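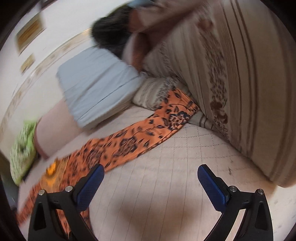

Vol. 4, p. 300

Figure 2. Quilted mattress cover with a fine diamond or lattice stitch pattern.

3.2 Cover construction and moisture transport

Covers in household use differ in two respects that matter for the present model: the weight of the fill and the spacing of the stitch lines. Stitching compresses the fill locally and leaves a grid of thin channels between thicker cells. A quilted cover of the type in Figure 2 is therefore poorly described by a single thickness, and earlier treatments that used the mean value tended to overstate resistance to water vapor along the seams. We follow Annamalai in treating the cover as two parallel paths, one through the cell and one through the seam, each with its own resistance.

The area share of the seam path was taken from the stitch geometry. For a diamond grid this share depends on the side length of the diamond and on the width of the compressed strip, and it rises quickly as the diamonds get smaller. Strip width was read under a low-power microscope on cut samples from the Titberg and Wastholm sets. The Silter samples had been laundered before they reached us and were left out of this step, as the fill had shifted toward the corners of the cells.

Vapor resistance was measured on a heated plate at steady state. Each sample was laid flat without tension and conditioned overnight in the test room. Readings were accepted once the plate power had settled, which for the heavier Wastholm covers took until late afternoon. A second run was made with a load of 300 pascals applied through an open mesh, to approximate a sleeper at rest. Under load the cells flattened and the two paths moved closer together — the seam path hardly changed, while the cell path lost a good part of its resistance.

The fitted values reproduce the unloaded measurements well for both sets. Agreement under load is weaker for Titberg, where the model predicts a lower resistance than was found. Pisharody (personal communication) suggests that the backing fabric stiffens the cell and keeps it from closing fully. We did not test this directly. Removing the backing would also have released the stitches, and no unbacked version was available from the mill.

3.3 Effect of the sheet layer

A single woven cotton sheet was added on top of the cover and the loaded runs were repeated. The sheet acts as a series resistance and, in the simplest case, its value can be added to that of the cover. This held for the Wastholm set. For Titberg the sum fell short of the measured total, most likely due to air trapped between the sheet and the raised cells. The Thampi correction for enclosed air layers removes most of the difference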